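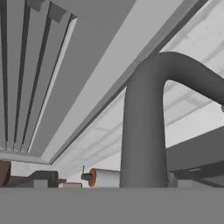 Ticket 1722: arm clips the faucet on reach-over
Project: Pornholm kitchen sim
Status: open, workaround in place
Opened: Apr 11, 2024

Hi all, me again. I was running the overnight batch on the Dullel planner and woke up to a pile of collision stops, every one of them on the same move. The arm reaches over the sink side of the counter to get at the paper towel roll, the wrist swings wide, and the forearm goes straight into the gooseneck. In sim that's a red line in the log. On the real bench at Drernen that would be a bent faucet and probably a wrist joint, so I've put a hold on the hardware runs until we sort this out (sorry to whoever had the slot!).

Numbers from the batch: 299 episodes, 30 stopped on contact. The rest finished, but I scrolled through a few and some of them are way too close for my taste.

What I've tried so far

1. Reran the same seeds with the old planner build. Same stops, so it's older than last week's update.

2. Bumped the safety margin on the arm links. Fewer contacts, but then the planner gives up on half the reaches and just sits there until timeout. Not great.

3. Turned on the collision mesh overlay. Aha! The faucet's collision shape is one straight post. The arch and the spray head have no collision shape at all as far as the planner knows, but the physics side has the full thing. So the planner happily goes through the arch, and physics says nope. The spray head hangs pretty much over the towel roll, and that's right where the wrist wants to come down.
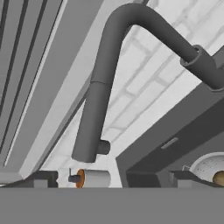
4. Swapped in a rough shape made of short capsules following the curve, plus one for the spray head. Reran 200 episodes and got zero contacts. Planning is a bit slower, I can live with that.

Still to do

I need somebody with write access to the Kang asset library to replace the faucet mesh for good, my fix only lives in my local scene file. I'd also like a check at load time that compares the planner shape to the physics shape and yells if they don't match, because I bet the cabinet has the same problem. Hardware hold stays on until the mesh is merged. Logs are attached, ping me if the seeds don't reproduce for you.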